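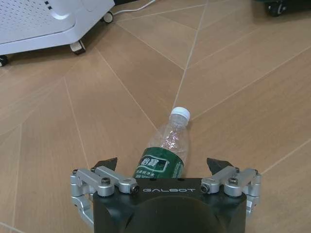 **Ticket:** floor pick-up, gripper closes early
**Site:** Bekport demonstration flat
**Raised by:** Urnance Site Support
**Assigned to:** Clakik Service Desk
**Priority:** 2
**Status:** open, awaiting part

## Fault reported

During floor clearing, the gripper stops closing before the pads have taken a firm hold of a plastic bottle lying on its side. The controller records the grasp as complete and the arm begins to lift. The bottle is then left behind or dropped at low height. No error is shown to the operator.

The fault was seen in 7 of 100 attempts in June. Rigid objects are not affected.

## Safety note

On one attempt the bottle was released while the base was already turning, and it rolled under a wheel. The operator used the stop button and no damage was found. Until this ticket is closed, the base must remain stationary during every lift, and filled bottles must not be used.

## Log

**09:10** – Fault reproduced on the third attempt. Wrist camera view normal, target correctly located between the pads.

**09:35** – Finger linkages checked by hand with power off. Slight play found at one pivot on the right side. Screw tightened and marked.

**10:20** – Test repeated. Early closing still present, though less frequent.

**11:05** – Grip force log sent to Clakik. Their reply states that the contact threshold is set too low for thin plastic, which gives way when first touched.

**13:40** – Threshold raised using the McIntyre settings file. Nearly all lifts successful, but the right finger now closes a little behind the left.

**14:15** – Testing suspended. Replacement pivot requested.

## Actions outstanding

- Clakik to confirm a delivery date for the pivot.
- Urnance to repeat the full set of attempts once it is fitted.
- Clakik to advise whether a failed grasp can raise an alarm – the present behaviour is not acceptable for unattended use.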